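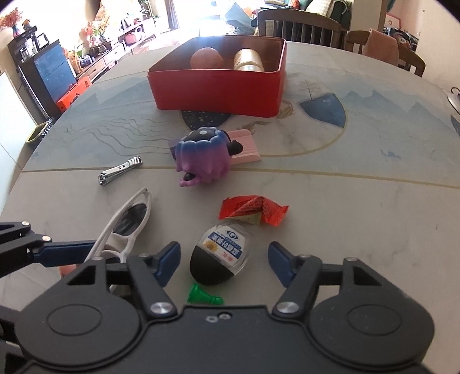
Blue finger pads open around the eye drops, mixed small stuff on a round table.

Clearing a cluttered table: tips from our gripper sessions

Quick notes, typed up Wednesday between runs. People keep asking how we do the tabletop tidying data at home, so this is the workshop page version. Method first, then tips, then what we got.

The method, short

One person, one hand-held gripper, one table. You pick things up with the tool the way you'd want the robot to do it. Camera on the tool records, the policy trains on that. No robot in the house. The arm stays in the lab and only sees the recordings.

We call the tool the Wandby. Same fingers on the hand-held and on the arm, and that matters more than anything else on this page. If you change the pads on one, change them on the other the same day.

Setting the table

Use what's lying around. Eye drops, a nail clipper, sunglasses, a candy packet, a plush toy, a game piece. Do not go buy a matching set of blocks.

Mix hard and soft. A plush squashes, a clipper doesn't, and the grip has to learn both.

Leave the table pattern alone. Early on we threw a plain white sheet over everything and the policy fell apart the first time it met a printed tabletop. Gold lines, painted trees, marbling, all good.

Leave the chairs and the sofa where they are too. Background is free variety.

Move things between runs. Not a lot, a hand's width is fine. Turn the bottle so the label faces another way.

One container per table. Tin box, tray, shallow bowl. Lid off before you start recording, lids are a seperate task.

Picking up, by type

Small bottles: across the body, below the cap. Pads flat to the sides. Caps are slippery and the bottle swings.

Wrapped candy and other packets: pinch the thick part. Grabbing a loose corner works by hand, works about never on the arm.

Sunglasses: go for the bridge. If they're lying on their side, take the frame near the hinge, lift slow. Never the lens.

Nail clippers: come in square to the long side. Diagonal clipper, turn your wrist first, then go down. Most of our bad grabs were people skipping the wrist turn.

Game pieces, pawns and such: round ones roll. Lower the open fingers on both sides, then close. Chasing it across the table ruins the run, delete and start over.

Plush: grab the body, skip the tentacles or legs or whatever hangs off. Close further than you think.

Fruit: fingers wide, straight down, stop when it stops. No squeezing.

Pace

Slower than feels natural. Half a beat of stillness before closing, half a beat after. The policy picks up that pause and it helps a lot with the thin stuff.

Don't hover over three objects making up your mind. Pick the next one before you hit record. Dithering in the recordings came out as dithering on the arm, ours circled a candy packet till we hit stop.

Order: nearest first, then out. Far to near knocks things over.

Light

Daytime by a window is good. Evening lamps also good. Want both in the set. Pull the blind only if the sun is right in the lens.

What we got

First batch, 300 runs, all one table. Nice numbers on that table, poor anywhere else. Not worth writing home about.

Second batch, 1000 runs spread over several homes, same objects more or less. Big jump. Bottles and fruit got dependable, packets so-so, clippers still bad.

Third batch, 2000 runs, but we changed the objects and kept the homes. Helped the clippers. Did nearly nothing for the bottles, they were fine already.

Then we threw out 177 runs from the third batch where the person hesitated or regrabbed, and retrained on the rest. Better than the full batch. So if you only have one free evening, spend it deleting bad runs. Cheapest improvement we found.

What we can't tell yet: whether the pause before closing matters for soft things. Plush results are all over the place. Would like another go in July with more toys.

Upkeep of the tool

Wipe the finger pads every session. Candy wrappers leave a film, fruit is worse. Damp cloth, no solvent.

Check the screws where the arms pivot. They work loose. A quarter turn usually does it, don't crank.

Wipe the lens with a glasses cloth, never your shirt. Yes I did that.

If the fingers close crooked, stop. Recordings from a crooked gripper are junk and you wont notice till training.

Label the runs the same day. Room, table, light, that's enough. We use Budolley sheets for it, a paper notebook is fine.

Bits and pieces

Battery goes quicker in a cold kitchen.

Keep pets out, or at least off the table.

Put valuables somewhere else before you start. Same for anything with your name or address on it, the camera gets more of the room than you'd expect.

Full table of results by object goes on the Bitanier page when I get to it.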